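Wanted: tea drinkers with opinions (Skenito Tasting Circle, autumn intake)

Hi, and thanks for clicking through. I run the tasting circle at Skenito, a small tea blending business up the hill from the old flour mill in Vultthorpe. Every few months I need a fresh group of ordinary people to drink tea and tell me what they think of it, and we're nearly at that point again, so I'm putting the call out.

You do not need to know anything about tea. I mean it! Last intake we had a bus driver, two sisters who'd only ever had it with three sugars, and a retired bloke who told me my smoky blend tasted like a wet tent (it did, a bit, and I've since changed it). If you can tell me whether you'd want a second cup, you're qualified.

What you'd be doing

You'd come in for 4 sessions over the autumn, each one a bit under two hours, in the late morning. We start at half past ten so the school drop-off crowd can make it and so your mouth has had time to get over breakfast. Each session has its own theme. The first is everyday black blends, the second is the herbal ones, the third is all milk and no milk (same teas, tasted both ways, and people get surprisingly heated), and the last is whatever I've been fiddling with in the meantime.

You taste, you scribble on a sheet, we have a break with plain crackers, you taste some more, and then we all talk. I'm after the talk as much as the sheets. The sheets tell me that a tea got a middling score and the talk tells me that it reminded half the room of their nan's linen cupboard, and I can do something with that.
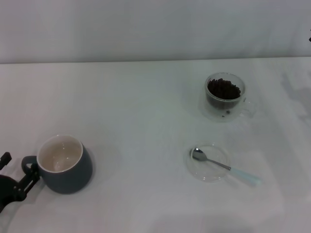 My own bugbear is colour. I've been blending for years and I still catch myself deciding how strong a tea is before it gets anywhere near my mouth, just from looking at it. Put the same brew in two different cups and people will swear blind that one's stronger. A dark mug with a glossy white inside, like the slate-gray one on the left there, shows you a good deal about what you've poured, and glass shows you even more, and I'd love to know which you trust. So in the second session we'll do a round where you taste with your eyes shut and then again with them open, and you write down both. No trick to it, I'm just nosy.

Who I'm after

I've got room for 64 people, split into small groups so everyone gets a word in. You need to be over eighteen and able to get to Vultthorpe under your own steam (there's parking behind the bakery, and the bus stops at the bottom of the hill, though the hill is a proper hill). I'd like a mix of ages and I'd especially like some people who reckon they don't like tea. Coffee people, you are very welcome, come and be rude about it.

Please sit this one out if you're pregnant or you've been told to go easy on caffeine, as there's a fair bit of it even with small pours. Same goes if you have an allergy to chamomile, daisies or anything in that family. Nuts aren't used in any of our blends but the bakery next door is full of them, so have a think about that as well. If you smoke, that's fine, just not in the hour before. And no perfume or aftershave on the day please. One person's vanilla body spray wiped out a whole morning last year and I still think about it.

What you get

It's paid, though nobody's retiring on it. You get a flat amount for each session, handed over on the day, plus a bag of whichever blend you liked best when you finish all of them. If you miss one you still get paid for the ones you came to. You'll also get your sheets back at the end if you want them, with my notes on what I changed.

Your answers go into our tasting book, which has 1,698 entries in it so far and lives on the shelf behind the counter. First names only, or a made-up one if you'd prefer. We're partnering with Lurkgate, the cafe down by the river, on the final session, and they'll see the scores for that one but not who gave them.

How to put your hand up

Drop into the shop and fill in the card by the till, or send a message through the contact page on this site with "tasting circle" at the top. Tell me what you usually drink, how you take it, and which mornings are hopeless for you. A couple of lines is plenty. Someone sent me four pages last time and I enjoyed every word, but please don't feel you have to.

I'll be picking groups in March and I'll write to everyone either way. If you've been in the circle before, give it a miss this time and let some new mouths in, but do come by and say hello. The kettle's generally on from nine.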